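Bench helper wanted, Stistham computer refurb shop (part time, starts in June)

Hi! I'm Selma, and I run the teardown bench at Kolev, where old office desktops come in by the pallet and leave either as working computers or as neatly sorted parts. We got through 373 towers last year and I'd love to do more, so I'm looking for someone to share the bench with me three days a week.

The work is mostly opening cases, pulling drives and memory, checking what's worth keeping and putting every screw and clip back where it belongs (I'm fussy about the screws, sorry!). You'll see a lot of Dells. You'll get to know drive cages, too, and probably form strong opinions about them.

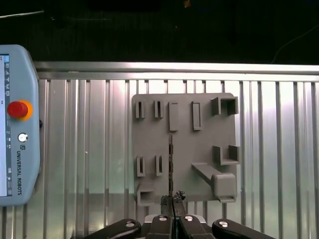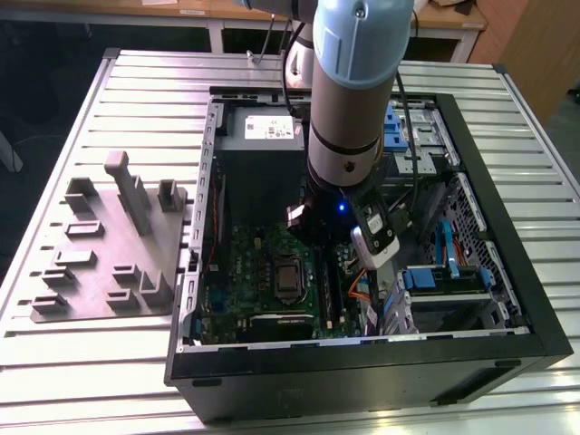
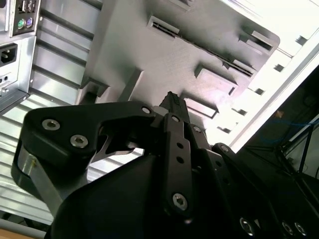
Around the bench at Kolev. Second picture: a Dell tower on its side with the side panel off and the CPU socket empty.

You don't need a certificate. If you've ever taken a computer apart at the kitchen table and gotten it going again, that counts, and I want to hear about it! Good eyesight for tiny connectors helps, and so does patience. You should be OK lifting a tower and standing for a good part of the day. Sơn Mạch will train you on testing and data wiping for the first couple of weeks, and after that you'll pick your own way through the pile.

Pay is $200 a day, plus a $1000 bonus once you've been here a year. Coffee is free and pretty decent.

To apply, send me a few lines about something you've fixed, or broken trying. No cover letter please. Drop it at the Kolev front desk or use the form on our jobs page by Mar 22, 2026, and put "bench" in the subject so it reaches me.

Selma Živković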